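Rechercher sur le site OK

Compte rendu de la réunion « perception et planification », 3 déc. 2023

Présents : Youssra Benmoussa, Nahuel Riquelme, Aisling Ó Súilleabháin, et moi (Hanane Filali, à la plume cette fois encore). Excusé : Darius Dambrauskienė, qui a envoyé ses remarques par écrit, et elles sont longues !

On a commencé par le panier, évidemment. Nahuel voulait parler de la calibration, mais Youssra avait déjà ouvert les vues du poignet et on n'en est plus sortis pendant une bonne demi-heure.
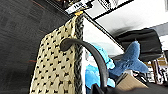 Équipe Logiciel de manipulation – Sterkari

Ce qui coince, c'est l'anse. Elle passe devant le bord tressé, elle redescend vers la pince, et la segmentation en fait tantôt un morceau du panier, tantôt un objet à part. Du coup le planificateur croit qu'il peut arriver droit sur la peluche bleu clair (non, il ne peut pas). Aisling propose de traiter toutes les anses comme des obstacles gonflés de 6 mm et de voir ensuite ce qu'on perd en prises possibles. Moi j'aurais préféré réentraîner, mais on a 3 481 vues annotées et seulement 121 avec une anse, donc bon, je me range à son avis pour l'instant.

Deuxième souci, les deux bleus. Quand les peluches se touchent, le masque saute de l'une à l'autre d'une vue à la suivante. Darius écrit que le suivi dans Gonico garde l'identifiant trop peu de temps et qu'il suffirait d'allonger la mémoire. Nahuel n'y croit pas trop, il soupçonne l'exposition : le fond est complètement brûlé en haut à droite. On teste les deux, séparément s'il vous plaît, je ne veux pas revivre novembre !

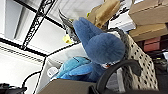 Vue du poignet, peluches bleues et perruche grise à la huppe dressée.

On est passés ensuite à l'estimation de pose. Youssra trouve que c'est le cas le plus parlant : vue par en dessous, la grande peluche bleu foncé pointe vers le plafond, et la grise est à moitié cachée derrière. Stirnex renvoie quand même une pose avec une confiance très haute, ce qui m'agace franchement. Aisling va ajouter un seuil sur la surface visible avant tout calcul de prise. Petite discussion aussi sur le doigt de la pince qui recouvre le bas de la peluche : le filtre de masquage du robot devra passer avant la segmentation, et plus après.

Décidé :
- Aisling : anses gonflées et seuil de visibilité, sur une branche à part.
- Nahuel : exposition fixe, comparaison avec l'automatique.
- Darius (prévenu par message) : mémoire du suivi.
- Youssra : déplacer le filtre de la pince, relancer environ 3 heures d'enregistrements.

La migration de l'outil d'annotation est reportée, on n'a pas eu le temps.

Comptes rendus récents
Calibration main-œil, suite
Revue du planificateur McPhee
Gonico : format des journaux

Contact | © Sterkari | Haut de page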